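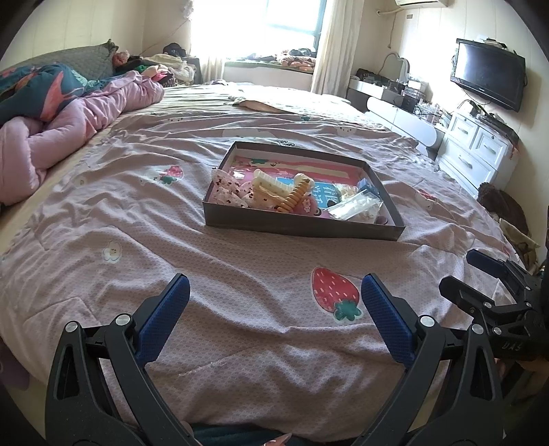 Bed first, then everything on it. The box lid is the tray for small bits.

Doing the bedroom this afternoon and posting as I go, mainly so I don't wander off and leave it half done like I did in May.

The method is the same one I use for the kitchen drawers. Get the bed flat, put a lid on it, and anything smaller than my hand goes in the lid. Nothing gets put away until the lid is full or the room has run out of small things.

The lid is off a dark grey storage box. I've had the bottom half in the wardrobe for ages with scarves in it and the lid was doing nothing. It's a good size for this. Big enough to see what you've got, small enough that you have to stop and deal with it.

I lined it with a sheet of pink cartoon paper. It stops bits sliding about when you carry it to another room. Any paper will do. I used brown parcel paper last time.

In there so far: a white pouch with dark red dots, a white claw clip, a yellow coiled cord, and other odds and ends I haven't gone through.

The claw clip lives in the bathroom. I own a pot for hair clips. The pot is in the bathroom, the clips are everywhere else in the flat.

Yellow cord: keeping it. I use it for my keys when I go swimming and I'd been looking for it. I bought a second one from Ravn when I couldn't find this one, so now I have a spare. If you swim at Itmont baths you'll know the lockers don't give you a wristband any more, so you need something.

The pouch is staying as well. It's going in my work bag for plasters and painkillers, which currently roll around in the bottom with the receipts.

Someone has asked about the quilt. It's the pink one with the bears, flowers and strawberries. I got it from the market hall in Gronimden and there was no label on it, so I can't tell you who makes it. Sorry. The stall is the second one in from the car park door and they do change what they've got.

It washes well at 30. I don't tumble it. I hang it over two airers in the spare room with the window open and it takes most of a day.

The teal cover with the pink leaves is the older one. I keep it up at the pillow end in cold weather and it ought to be in the cupboard by now. Adding that to the list.

List at the moment:
Fold teal cover, top of cupboard
Pink puffy blanket, back on the chair
Clothes by the headboard, sort
Lid, empty
Hoover under the bed

The clothes are the real job. There's a heap up at the headboard end, clothes and bedding mixed together, black, white and pink. I do bedding first as it's bulky and the pile looks half the size once it's gone.

Then clothes into two lots. Wash, or hang up. I used to have a third lot for things that were "fine to wear again" and it was always the biggest one and it always ended up on the chair. I've stopped doing a third lot.

Kettle break.

Back. Bedding is out of the heap and folded. Two pillowcases had got inside a duvet cover, which explains why I thought I'd lost them.

I fold sets into their own pillowcase. Fitted sheet, duvet cover and one pillowcase all go inside the other pillowcase, and that goes on the shelf as one parcel. My aunt did it that way and I've never found anything better. You can pull out a whole set in the dark.

Clothes now sorted. The wash lot is in the machine. The hang up lot is on the door handle as I'm out of hangers.

About hangers. I bought a pack from Pirnodness two years ago, the thin ones with the grippy coating, and they've been good for shirts but bad for anything with a wide neck. Dresses slide off the ends. If anyone has a kind they like for wide necks, please say. I don't want the padded ones, they take up too much rail.

Several people have said clips. I do have clothes pegs. I'll try pegs on the ends before I buy anything.

Doing the lid now. Rule for the lid: each thing leaves the room, goes in a drawer, or goes in the bin. It can't go on the bedside table. The bedside table is how I got here.

Clip to the bathroom pot. Cord on the hook by the front door with the swimming bag. Pouch filled and in the work bag.

That left cards and packaging. I keep one envelope in the kitchen drawer for cards, and once it won't close I go through it. Packaging gets flattened and goes out with the recycling tonight.

I was asked whether it's worth doing the small things separately or if you could just put them away one at a time as you find them. You could. I find I go to the bathroom with a hair clip, notice the sink needs a wipe, wipe the sink, and half an hour later the bed is still covered. With the lid I make one trip.

It also means I don't lose the tiny stuff in the bedding. I once put an earring through a 60 degree wash because it was caught in a sheet. The earring survived. The sheet has a hole in it and is now a dust sheet.

Hoovered under the bed. One sock, one pen, a library card that I'd already paid to replace.

I've got 19 coat hangers and all of them are in use, I've just checked. So the next job is the wardrobe itself, but not today. Half of what's in there is winter stuff that could go in the same cupboard as the teal cover.

Reply to a few of you at once: yes, a baking tray works in place of a lid. A shoebox is too deep, you stop being able to see the bottom. A tea tray is fine if it has an edge. If it hasn't got an edge everything rolls off as soon as you pick it up.

And no, I don't do this every week. The bed gets made every day, the lid comes out when I notice I'm moving things off the bed at night and back on to it in the morning.

Teal cover is in the cupboard. I had to take out a sleeping bag and a box of jigsaws to fit it in, so those are in the hall until I find them a place. One of the jigsaws is a 1,000 piece harbour that I know has a bit missing. Will put it out for the charity shop with a note on the lid.

Pink blanket is on the chair. Quilt has been shaken out of the window and put back on straight, bears the right way up from the pillow end.

Washing's done, hanging it up now on one airer and the back of a door. Window open, it's dry out and there's a bit of wind.

The lid has gone back on its box in the wardrobe, paper and all. I left the paper in for next time.

Hall tomorrow, if I can get past the sleeping bag.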